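Relatório do projeto: ruído e sono na residência Wallbridge
Jolanta Tokarz, turma 2

Entregámos 85 questionários em outubro, voltaram 63. Pergunta central: quem dorme virado para a rua dorme pior? Parece que sim, mas os dados são curtos.

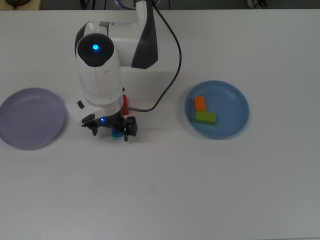
Sono medido só por diário, sem aparelhos. Cada pessoa anotava hora de deitar, vezes que acordou, luzes acesas no quarto. Esta última foi ideia do Pieter: uma luzinha azul como a que brilha na junta preta do braço branco conta como luz acesa, e muita gente esqueceu-se de a apontar. Corrigimos na segunda semana. Falta ver as respostas em branco.

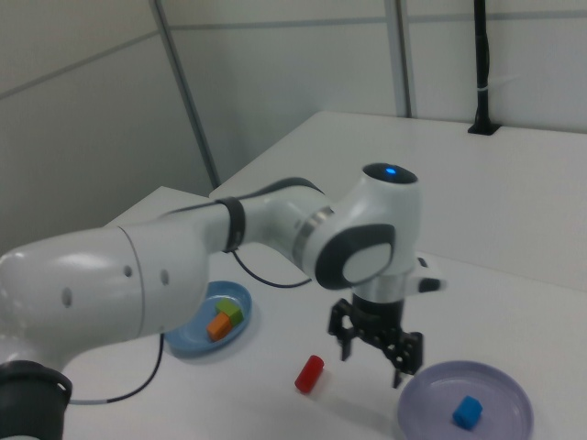

Lado da rua: mais despertares, sobretudo depois das 5h (camiões do lixo). Lado do pátio: queixas dos vizinhos de cima, quase nada de transito. Tabela completa no anexo B, ainda sem as médias do 3º piso.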